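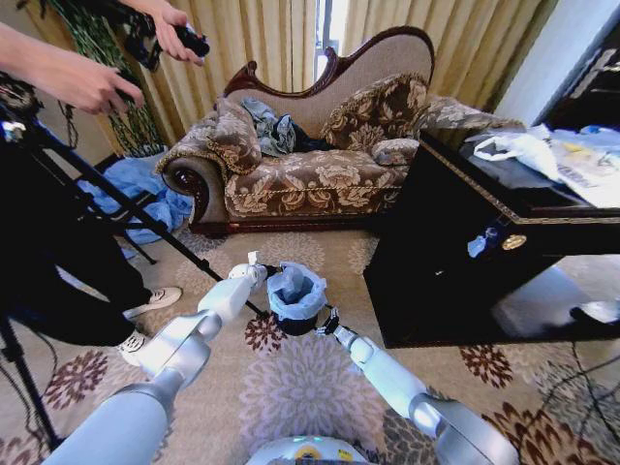
Schwarzer Mülleimer mit hellblauem Beutel auf gemustertem Teppich

Der Landham-Lauf ist ein Staffelschwimmen im Freiwasser, bei dem ich selbst schon viermal im See war (und ja, es heißt wirklich Lauf, obwohl keiner läuft!). Geschwommen wird zwischen Urkum und Burik, insgesamt 3000 Meter, aufgeteilt auf vier Leute pro Mannschaft.

Geschichte
Angefangen hat das Ganze als Wette zweier Schwimmvereine. Im ersten Jahr gingen 18 Staffeln an den Start, inzwischen ist bei 125 Schluss, und die Plätze sind jedes Mal schon im Dezember weg. 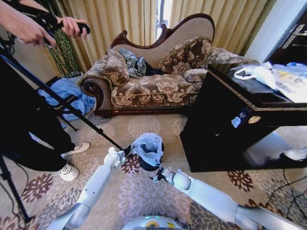

Der Eimer auf dem Teppich mit Blumenmedaillons

Regeln
Gewechselt wird per Handschlag am Ponton, und zwar mit der nassen Hand über der Wasserlinie. Wer zu früh abspringt, kassiert eine Zeitstrafe, was meiner Staffel leider auch schon passiert ist.

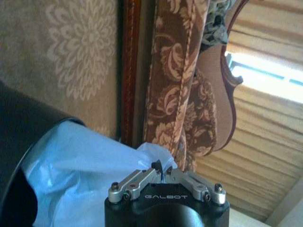 Neoprenanzüge sind erlaubt, Flossen und Paddles nicht. Ich schwimme am liebsten an dritter Stelle, da hat sich das Feld schon schön auseinandergezogen.

Wertung
Den Šťastný-Pokal bekommt die schnellste Mixed-Staffel. Die Bojen sind durchnummeriert, meine Lieblingsstartnummer ist die 198.

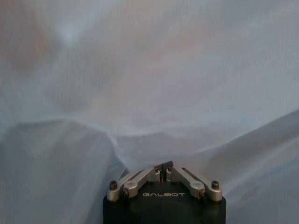
Siehe auch
Freiwasserschwimmen
Staffelwettbewerb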